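Singers and Players Wanted for the Brinuton Community Orchestra and Choir

We are looking for six singers and two cello players for our December concert. The program has short pieces by local composers, and all of them were written for amateur groups. You do not need a diploma, but you should be able to read simple music.

Rehearsals are each Thursday evening in the Adebisi Hall, which has 600 seats. There is no fee, and the scores are lent to you free of charge.

Please write to Gladys Urio before 4 June 2024 and tell her your voice or instrument.

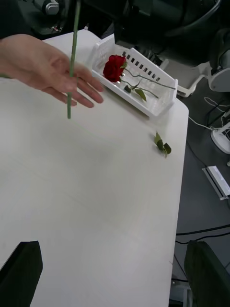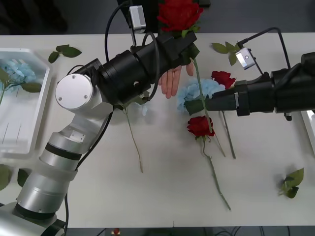

Must I sing alone at the audition?
You may sing together with one other person, if you tell us before you come.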